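Last updated: 28/09/2024

I had been promised robots, so naturally the first forty minutes at Modlow were about parking. The lot belongs to the bakery supplier next door, they are serious about it, and Florence Desjardins came down in person to watch me reverse out of it.

The lab is on the upper floor of the old Hanrahan building, up a staircase that smells of floor polish. Our group was small: me, Khurram Kakakhel from the trade paper, and a retired couple who had thought it was a tour of the bakery supplier and stayed anyway. Good for them. They asked the best questions.

What Modlow does is teach robots chores by doing the chores for them. An operator sits down, takes hold of a pair of controls, and the arms copy her. Every run gets recorded, and when there are enough runs the robot is left to have a go alone. I asked how many is enough. Lilla Mészáros, who runs the sessions, said 400 for the current task and that they were at 386, in the voice of someone who has been there for all of them.

The task is sorting push buttons, the fat kind you find on control panels. I had pictured welding. I had pictured sparks, at least. Still, it's oddly gripping. Caoimhe Cronin was driving, and she never looked at her own hands, only at the table, the way you watch the road. The arms do everything a little slower than you would and with far more dignity. 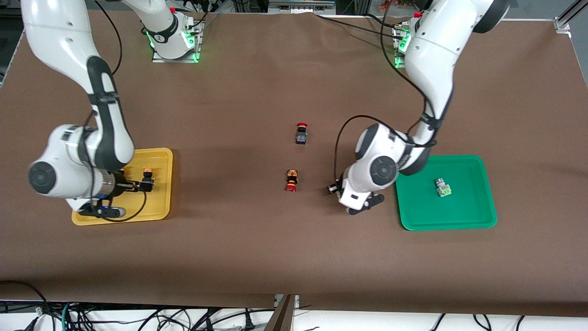

Buttons at Modlow: one in the gripper over the yellow tray, two still out on the table.

Then we were allowed to try. I got 10 minutes, used four of them finding a comfortable chair height, and spent the rest chasing a button in small circles. There is no feeling in the controls, so you squeeze and hope. Khurram got his into a tray on the second attempt and has mentioned it since. Lilla deleted both our efforts, very politely, so that no robot would ever learn from us.

The retired couple wanted to know whether it could do laundry. Lilla said the Komano people were working on towels. There was a silence while we all thought about towels.

Coffee was in the corridor, from a machine that took three of us to operate. The next visit is planned for December, and you book through Florence. Park on Rorkau Street.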